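## 4. Fitting the wall bracket and hanging the unit

These steps cover the Granduvel wall-mounted drying rack, model 565, on timber stud and brick walls. For plasterboard without studs behind it, go to section 6 before drilling anything.

You will need:

- a stud finder
- a spirit level, 600 mm or longer
- a pencil and tape measure
- a cordless drill with 3 mm timber and 8 mm masonry bits
- a Phillips screwdriver
- a second person for steps 7 to 9

**Caution:** Check for power cables and water pipes before you drill. In most laundries the pipes run straight up from the taps, and the cable to the power point drops down from the ceiling. Keep at least 150 mm to either side of both.

### 4.1 Marking the wall

1. Choose a stretch of wall with 1114 mm of clear width. The rack itself is narrower, but the end caps have to slide off sideways when you replace a cord.

2. Measure up from the finished floor and mark the height of the bracket's top edge. 1700 mm suits most adults. If the shortest person in the house can't comfortably reach the front rail at that height, bring it down. The lowest setting we recommend is 1450 mm, and at that height long items such as bath sheets will need to be folded over two rails.

3. Find the studs and mark the centre of each one. The bracket has slotted holes to suit studs at 450 mm and 600 mm centres. On brick, skip this step and use the four round holes instead.

4. Hold the bracket against the wall with its lip facing up. Set it level and mark the holes through the slots. Check the level again after marking, as the bracket tends to slip while you're reaching for the pencil.

**Note:** On brick, move the bracket up or down so the holes land in the face of the brick. Mortar will not hold the plugs under load.

### 4.2 Fixing the bracket

5. Drill the holes. Use the 3 mm bit to a depth of 50 mm in timber. In brick, use the 8 mm bit to a depth of 60 mm, clear out the dust and push the grey plugs in flush with the surface.

6. Fit the screws loosely, starting with the two outer ones. Check the level once more, then tighten all four. Do the last few turns by hand. A drill on a high torque setting will pull the bracket into plasterboard and leave it bowed, and the rack won't seat on a bowed bracket.

Test the bracket by pulling down on it firmly with both hands. There should be no movement at all. If a screw turns without tightening, take it out and move that fixing to a fresh hole. Don't pack the old one.

### 4.3 Hanging the rack

7. Fold the rack flat and close both side latches. With one person at each end, lift it above the bracket and lower it until the rear channel drops over the lip. You will hear a click from each side.

8. Fit the two locking screws from underneath, one at each end. These stop the rack from lifting off if someone bumps it from below. Do not use the rack without them.

9. Open the rack by releasing both latches together and drawing the front rail towards you. The arms lock at 90 degrees. To close it, press the two buttons under the arms and push the rail back. Keep your fingers away from the elbow joints.

The second person should stand to one side of the rack while it is being opened for the first time, clear of the swing of the arms. A stiff first opening is normal. If the arms stop partway, close the rack and check that the transit clips have been removed from the joints (two clips, orange).
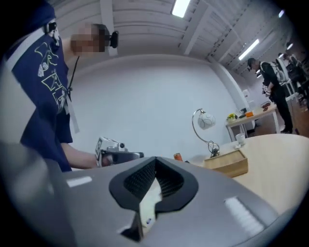 ### 4.4 Tensioning the cords

The cords are supplied slack and will stretch a little over the first few weeks.

10. Turn the tension knob at the right-hand end clockwise until the cords sit straight. Stop there. Further tightening puts load on the front rail and makes the rack harder to close.

11. Hang a light load – a few shirts or tea towels – and look for sag. Take up any slack by half a turn at a time.

12. Repeat after two weeks of normal use.

**Caution:** The load limit is 18 kg, evenly spread. Wet denim and towels weigh far more than most people expect, so spin them before hanging. Never let children swing on the front rail or use it to pull themselves up.

### 4.5 Troubleshooting

| Problem | Likely cause | What to do |
|---|---|---|
| Rack rocks on the bracket | Locking screws missing or loose | Refit and tighten (step 8) |
| One arm locks, the other doesn't | Bracket out of level | Loosen the screws, level, retighten |
| Cords sag again within a day | Cord has slipped at the end cap | Remove the cap and re-tie, see section 7 |
| Rust-coloured marks on clothes | Residue in the cord or pegs | Wipe the cords with mild detergent and replace metal pegs |
| Latch won't close | Arm not fully folded | Press both buttons again and push the rail right back |

### 4.6 Care and spare parts

Wipe the rails with a damp cloth every month or so. Don't use bleach or abrasive creams on the powder coat. In coastal areas, rinse the joints with fresh water and dry them, and put a drop of light machine oil on each elbow every October.

Spare cords, end caps and locking screws are available from the Clevwood parts counter. Quote the model number and the colour, which are on the label inside the left-hand end cap. Racks sold before the change to round end caps take the older Gerstead cord set, which is 2 mm thinner. The two sets can't be swapped.

Keep the hex key and any spare plugs in the bag supplied. You'll need the key if you move house and want to take the rack with you.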